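4.2 Simulation package under review

The second product we evaluated is the Tlapale simulation kit, sold by Saleser as an add-on to its gripper line. The kit includes a gripper model, a renderer for a wrist-mounted view, and a script interface for resetting and logging episodes. We used the release installed on our workstations on 4 Nov 2024 and made no changes to the default materials or lights.

Each episode starts from the reset pose with the fingers open. The policy receives the wrist view and the joint state, and returns a target pose and a finger command. We ran 2,810 episodes in total. Of these, 1,675 used the stock lighting and the rest used the lighting presets from the Prillico extension, which is licensed separately. A further 127 episodes were dropped before analysis when the logger failed to write a complete joint record; they are not part of the total.

Installation was simple, but the documentation was thin on two points. The manual does not state whether shadow softness is tied to the light size or set on its own, and it gives no default for the near clipping distance of the wrist view. Mahmoud Mahrous at Sandside repeated our setup from the written instructions and had to ask the vendor for both values.

Shadows proved to be the main concern in the wrist view. With a plain work surface, the arm's diffuse shadow can be the strongest feature available to the policy. Figure 3 gives a wrist view with the fingers open over a bare brown surface.
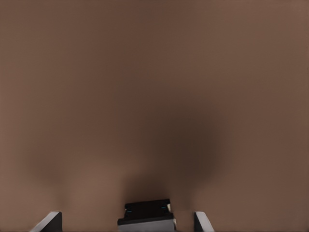 Figure 3. Simulated wrist view, bare surface. The fingertips and gripper body are at the lower edge.

To test how much the policy relied on this cue, we turned shadows off in 241 of the stock-lighting episodes and left all other settings fixed. Results are reported separately in Section 5, as the kit does not allow shadows to be turned off for the arm alone.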